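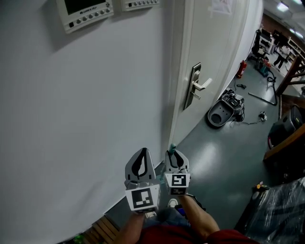
The wall controls by the door, GREE panel on the left.

Bumblebee counts, September

The last transect of the season is done, so the numbers can go up. Same route as before: the field margin outside Skaltthorpe, from the gate to the drainage ditch, walked at a slow pace with a stop at each marker post. I record anything within 2 meters of the path and ignore the rest.

Total for the season was 338 bumblebees, against 349 last year. I would not read anything into that. Two of the walks this year were cut short by wind, and a difference of 11 is well inside what one warm afternoon can add.

The split by plant is more useful. Red clover took 99 of the visits, most of them before the first mowing. Knapweed carried the rest of the summer. The strip sown with the Gaete seed mix did poorly again. Germination was patchy at the ditch end, where the soil stays compacted, and the phacelia went over early. I will rake that section hard before sowing more and leave out the rolling.

On identification: I have stopped splitting the worn workers. By late August the hair on the thorax is thin enough that two of the common species look the same to me on the wing, and netting every one of them slows the walk too much. They go down as "Bombus, worker" and stay that way in the sheet. Queens I still record to species.

The Bumeo logger lost its clock once, in July, and stamped a whole walk as starting at midnight. I corrected those rows by hand from the notebook. The temperature column for that walk is blank and will remain blank.

Honey bees are listed separately and are not in the total. Most come from the hives on the Diritz side, so the count follows where those hives get moved and says little about the margin.

Mowing is set for the end of the month. I have asked for the cuttings to be taken off this time, as last year's mat smothered the clover seedlings. First walk next year will be in April, on a Sunday if the weather allows.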